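Nesteo Two-Finger Gripper, Simulation Package

Parallel gripper model for trying out before you buy the metal one

Supplied by Skistomis, Bidville

Most people who buy a gripper from us have already picked one out of a catalog, had it shipped, bolted it on, and found out on a Sunday that the fingers foul the edge of the bin. The simulation package lets you find that out on a weekday, at your desk, with coffee.

What you get is the Nesteo as a drop-in model: palm housing, both fingers, mounting points, collision shapes and a wrist camera you can move. It opens to 130 mm and closes to nothing, same as the real one. Finger force is adjustable in 10 steps. Step 1 will hold a paper cup. Step 10 will hold a paper cup once.

Why there are houseplants in it

The package ships with 9 test rooms full of things a gripper might meet. Our first version had blocks, cylinders and a sphere, and every gripper we tried did beautifully on them, including one we had installed upside down. Henk Bakker, who runs our test bench, took the blocks out and put in things from his own kitchen and windowsill. Scores dropped nicely and have been useful ever since.

Plants turned out to be the best of the lot for comparing fingers. Stems are thin, leaves hide the stems, and a planner that sees a big leafy lump will happily drive toward the middle of it and close on very little. You learn a lot about your approach angle in a short time. You also learn whether your camera placement was a good idea.

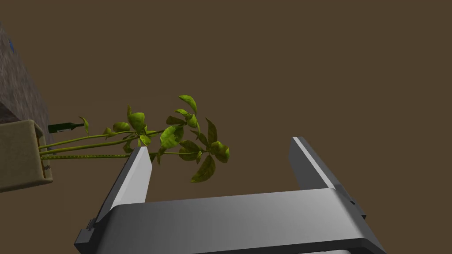
The wrist view is the one we'd start with. It sits just behind and above the palm, so both fingers stay in sight and you can judge the gap for yourself when your grasp score says one thing and your stomach says another. The downside is that the palm takes up a good deal of the picture. If that bothers you, slide the camera back and put up with smaller leaves, or add the overhead camera and put up with two video streams.

Nesteo or Nava?

We sell both and are asked weekly. Both models are in the package, so you can swap one for the other without touching your arm setup.

The Nesteo has long blade fingers and a wide housing. It reaches into clutter well and is bad at corners, where the housing arrives before the fingers do. It likes boxes, bottles and anything with two decent sides.

The Nava is narrower, with short padded fingers. It gets into corners and gives up on anything fat. It's also the quieter of the two, though you won't hear that in a simulator.

Henk ran each of them through the same 356 grasps and wrote up the results, which come with the package as a spreadsheet. The short version is that the Nesteo won on bottles, the Nava won on stems, and both were humbled by a colander. Please don't write to us about the colander. It's in room 6 and it's staying there.

In the package

Nesteo and Nava gripper models with collision shapes
Wrist and overhead cameras, both movable
9 test rooms, with object poses you can shuffle or lock
Henk's spreadsheet, including his comments column
Sample controller with position and force modes

Good to know

Leaves bend in the simulator but don't tear, so a run that looks gentle may be less so on a living plant. Start at a low force step when you move to hardware. Lighting is plain by default. Turn on the shadow option before you trust any vision result, then turn it off again when your laptop fan complains.

The sample controller is there to get you moving. It closes the fingers when told and opens them when told, and has no opinions about anything in between. Bring your own planner.

Licenses and returns

One license covers one lab and every computer in it. If you go on to order either gripper from us, the license price comes off the invoice. Hardware can be returned within the month if it's clean, which in our experience rules out potting soil.

Questions go to the Bidville bench. Henk answers them in the morning and is at his most patient before 10.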